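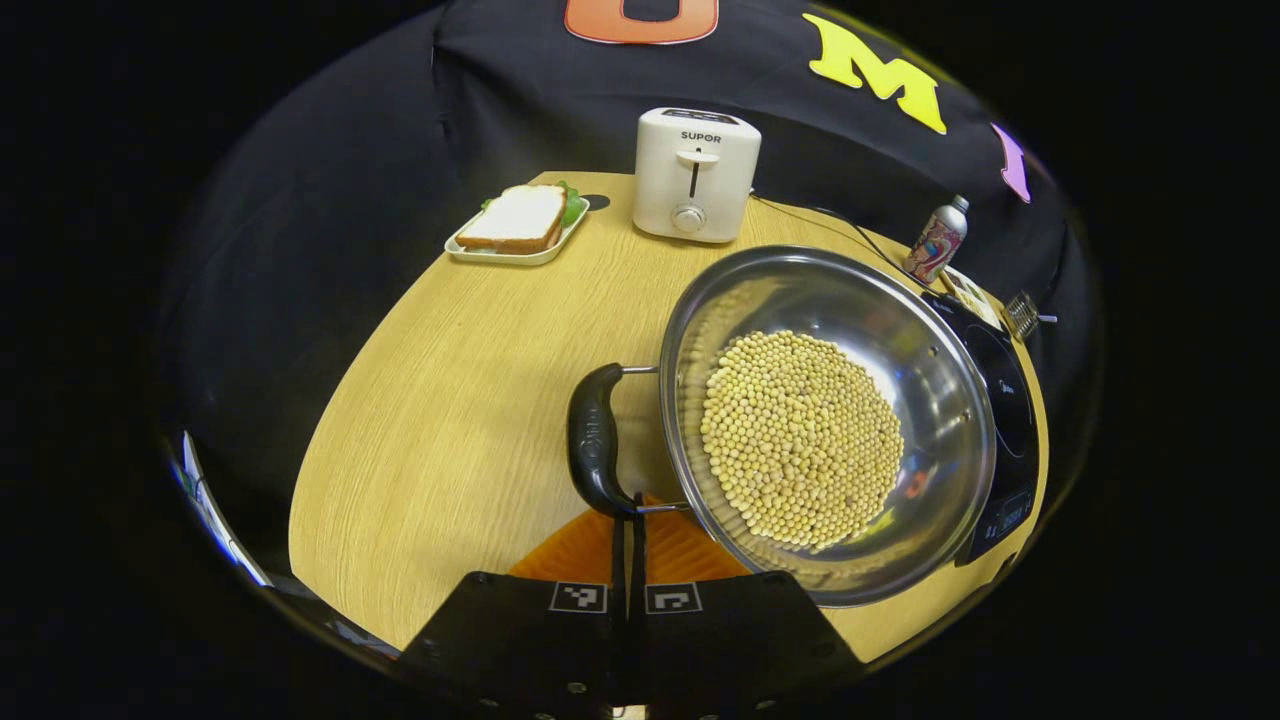
Hi all,

Someone at the Standen kitchen wrote:

> They're bringing automation in on the hot line from May. Do the
> rest of you still have jobs, or are you all just pushing buttons?

Ha, bit of both! We've had the Geltgate setup at Fanthorpe for 16 weeks now and I'm still here, still on earlies. It does most of the stirring and pan lifting, so my shoulder's much happier. What's changed is the prep. I weigh everything out before 6 and key it in, and if I'm sloppy it'll happily cook my mistake for 95 serves (ask me about the lentils).

Two of us went over to cold prep, by choice, and our hours stayed the same. I do miss the yakking over the stove, though. Get your training time in writing before it starts, we only got around 3 hours!

Cheers from the Fanthorpe early crew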